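Does a Label Change What People Taste? A Blind Test of Bottled and Tap Water

Lachlan Fairweather
Final project report, Consumer Studies
26 July 2020

Background

I picked this topic after an argument at home. My uncle buys Villow by the case and says he can taste the difference between it and what comes out of the kitchen faucet. I said he couldn't. He said I should prove it, and I needed a project.

People who sell water make big promises with small words. "Crisp" is one. "Pure" is another. I read the labels on three bottled waters sold at the grocery store near campus (Villow, Brodano and Rilberg) and could not find a single claim that a person could check at home. Brodano has a mountain on it. The small print says the water comes from a municipal supply and is filtered. Rilberg says it is "naturally balanced," and I still don't know what it is supposed to be balanced against.

My question was whether people who say they have a favorite water can pick it out when the label is gone. I also wanted to see what happens when the label is there but wrong.

What other people have said

There is a lot written about taste tests and much of it is not very good. The articles I found online mostly fell into two piles. In the first, a reporter gives tap water to people on the street, they like it, and everyone laughs. In the second, somebody who calls himself a water expert explains why those people were fooled. Neither pile tells you how cold the water was or what people had eaten before.

The better sources were older class handouts on sensory testing, which my instructor lent me. They recommend the triangle test. You give someone three cups, two the same and one different, and ask which is the odd one out. A person who is only guessing will be right one time in three. I like this method since it doesn't ask anyone what they prefer. Preference is where people start telling stories.

Method

Testing took place in two parts, with the same people in both. I recruited 13 tasters from my dorm and from the evening pottery class. All of them said they drank bottled water at least once a week. I did not pay them, and they could stop whenever they wanted.

Part one was the triangle test. Each cup held the same amount of water, poured from plain pitchers that had been in the same refrigerator overnight. The cups were marked with symbols on the bottom so the taster couldn't see them. Crackers were offered between rounds. My roommate did the pouring in a different room, and I didn't know which cup was which until the answer sheets were collected.
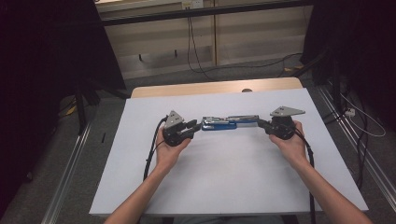

Part two was simpler and a little sneaky. Tasters were given two cups with a bottle standing behind each, one Villow and one Brodano. Both cups held tap water. I asked them to describe each in their own words and say which they would rather buy. They were told the truth right after, and I asked each person again whether I could use their answers. Everyone agreed, though one taster wanted it noted that she had a cold.

Results

In the triangle test, the group did no better than I would expect from guessing. Two or three people got more right than the others, but in a group this small somebody is always going to come out ahead, and I don't think it means they have better tongues. I asked the best scorer how he did it. He said the odd cup was "thicker." It was tap water.

The second part is where it got interesting. Every taster described a difference between the two cups. Most used words that could have come off the bottles. The water in front of the Brodano bottle was called colder, sharper and cleaner. The water in front of Villow was called soft, and by one person "kind of sweet." When asked which they would buy, most went with the brand they had already told me they bought.

A few people were annoyed when I told them. One asked to taste the cups again and said she could still tell. I wrote that down too.

What I think it shows, and what it doesn't

It would be easy to say that bottled water is a scam and stop there. I was ready to write that paper. My results don't go that far. Thirteen people in one town, drinking one town's tap water, cannot tell you about water in general. Our tap water is pretty mild. My cousin lives where the water smells like a swimming pool, and I believe her when she says she can taste it.

There is also a problem with chilling everything. Cold water has less taste. The handouts say sensory tests on water are often done closer to room temperature, and I read that page after the testing was over. If I had served it warmer, some tasters might have found a real difference. A person who wanted to throw out my triangle test could start there and I wouldn't have a great answer.

Part two holds up better. Temperature can't explain why people found a difference between two cups filled from the same pitcher. It doesn't prove they were lying either. I think they tasted something. I've tried it on myself, knowing full well what was in the cups, and the one near the mountain picture still seemed colder.

I'm also not sure how much my asking pushed them. If you set down two cups and say "describe each one," most people will be polite and come up with two descriptions. I should have included "no difference" as a choice on the sheet. I didn't, and that may be the biggest hole in the project.

If I did it again

I would use warmer water and put the "no difference" box at the top of the page. I would also find a few tasters who say they don't care about water at all. Rilberg was dropped from part two to keep the sessions short, and it should go back in.

My uncle has read this report. He still buys Villow. He says the tap water in my town must be unusually good.

Contact: Consumer Studies Student Projects Office | © 2020 Lachlan Fairweather | Back to top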